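How do you show a robot what to do?

Most robots can't follow a request like "please tidy the table". One way to teach them is to show them the job, over and over, with a person working the robot's arms. This is called teaching by demonstration.
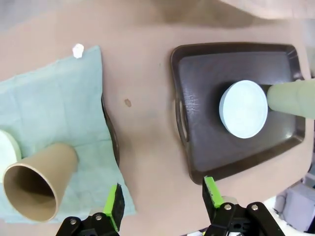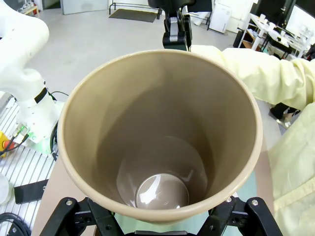
Photos: Bram Stevens / Ketley

Tidying up after a meal is a good job to start with. Cups, trays and cloths all need to be held in different ways. A cup can be gripped by its base. A cloth is soft and changes shape each time it is picked up.

There are two main ways to show a robot a task.

By hand: a person takes hold of the robot's arm and moves it. The robot records how far each joint bends.

By remote control: a person moves a set of handles, and the robot's arm copies them. This is also called teleoperation. You say it "telly-operation".

Many robots have a small camera near the gripper, which is the part that holds things. The computer saves the camera pictures along with every movement. Later it looks for patterns. If the cup looks like this, the arm should move like that.

One try is not enough. At Ketley, the team recorded 1,196 tries at clearing a table, and the longest took 58 seconds. They moved the objects to new places between tries, so that the robot would not learn just one table by heart.

Mistakes can be useful too. If a cup tips over, the person can show the robot how to pick it up again.

Try it yourself

Ask a friend to shut their eyes and hold out one hand. Gently guide their hand to pick up a plastic cup and put it on a tray. Do this 7 times, then let them try alone. What happens if you move the tray?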